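Chapter 6
Paper Grain and Folding

198 shares 20 comments

6.1 Scope of the chapter

Chapter 5 dealt with the weight and thickness of sheets. This chapter deals with direction. Machine-made paper does not behave the same way along its length as across its width, and the difference governs how a sheet folds, curls, tears and takes up water. Sections 6.2 and 6.3 define grain and give the common shop tests for it. Sections 6.4 to 6.6 cover scoring, folding against the grain, and the layout of folded sections. The exercises at the end of the chapter require a bone folder, a steel rule and a pack of mixed colored sheets.

6.2 Origin of grain

Paper is formed from a thin mix of fibers in water, poured onto a moving screen. As the screen travels, more of the fibers settle with their long axis in the direction of travel than across it. The sheet is then pressed and dried under tension, which fixes this arrangement. The direction of travel is called the machine direction, or grain direction. The direction at right angles to it is the cross direction.

Handmade paper is formed on a mold that is shaken in two directions by the maker. Its fibers lie in a more even spread, and for most purposes it can be treated as having no grain.

A sheet is called grain long when the machine direction runs parallel to its longer side, and grain short when it runs parallel to its shorter side. Both may be cut from the same roll. The label on the pack may underline one of the two dimensions to show the grain, but this practice is not uniform, and a sheet that has been trimmed or taken from an open pack should always be tested.

6.3 Stiffness and the bend test

A sheet resists bending more strongly when the bend runs across the fibers. The simplest test makes use of this. Curve the sheet over without creasing it, press lightly with the flat of the hand, and note the resistance. Turn the sheet a quarter turn and repeat. The grain runs parallel to the curve that gave less resistance.

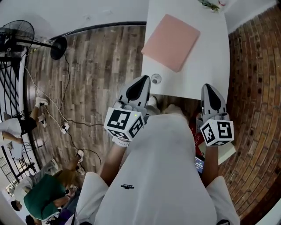
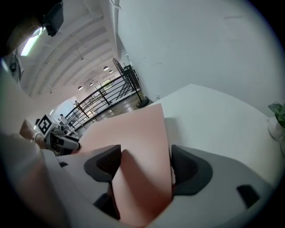
The bend test is reliable for card and for heavier papers. With light sheets the difference is small and may be hidden by existing curl. Two further tests are used in such cases.

Strip test. Cut two narrow strips of equal size, one from each direction of the sheet. Lay one on the other and hold both level at one end. Turn the pair over and compare. The strip that droops more was cut with its length in the cross direction.

Water test. Dampen one face of a small square. The fibers swell far more in width than in length, and the square rolls into a tube. The axis of the tube is parallel to the grain. Mark the square before cutting it from the sheet, or the result cannot be carried back to the parent stock.

The tear test, in which a sheet is torn in both directions and the straighter tear is taken as the grain, is given in many older manuals. It wastes stock, and the result depends on the hand of the person tearing. Keogh and Foley compared it with the strip test on 2,871 samples from the Brennan mill and advised against its use on coated papers.

6.4 Scoring

A score is a line pressed into the sheet before folding. It crushes the fibers in a narrow band, so that the fold forms along that band and not beside it. The sheet is folded away from the groove, with the raised bead on the inside of the finished fold. Beginners often reverse this, and the outer surface then stretches and may crack.

Folds parallel to the grain in light paper need no score. Folds across the grain in heavy stock need one in every case. For stock between these limits, a trial fold should be made in each direction and the outer edge inspected for broken fibers. Dark or strongly colored sheets with a white core show cracking soonest and should be tested first.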